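Section 5. Setting Up the Shelf Label Printer

The Astau 853 prints adhesive price labels for store shelves, baskets and counter displays. Read this section in full before connecting the power supply.

1. Place the printer on a level surface and leave the rear vents clear.
2. Open the top cover and remove the packing foam.
3. Load one roll of Merkham label stock with the printed side facing up. A full roll holds 200 labels.
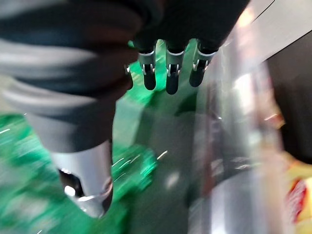 Figure 5-1. Work surface in use.

4. Close the cover until it clicks, then press FEED once. The printer advances one blank label.

CAUTION: The print head remains hot after use. Switch off the unit and wait 5 minutes before cleaning.

Labels for plastic surfaces require the heavy adhesive stock — order code 42. Wipe the surface with a dry cloth before applying the label.
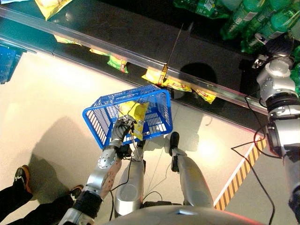
Figure 5-2. Blue shopping basket with white label panel.

5. Select LANGUAGE, then CURRENCY, and confirm each with OK.
6. Print a test label and compare it with the sample inside the cover.

NOTE: Units shipped from Dorkmont before September use the earlier menu. Refer to the Tsai supplement for the order of settings.

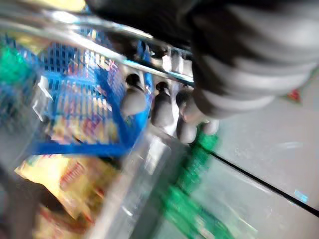 Can a partly used roll be removed and loaded again later?
Partly used rolls may be reloaded at any time. Trim the loose end straight and repeat steps 3 and 4.

7. Record the serial number on the warranty card and store the card with this manual.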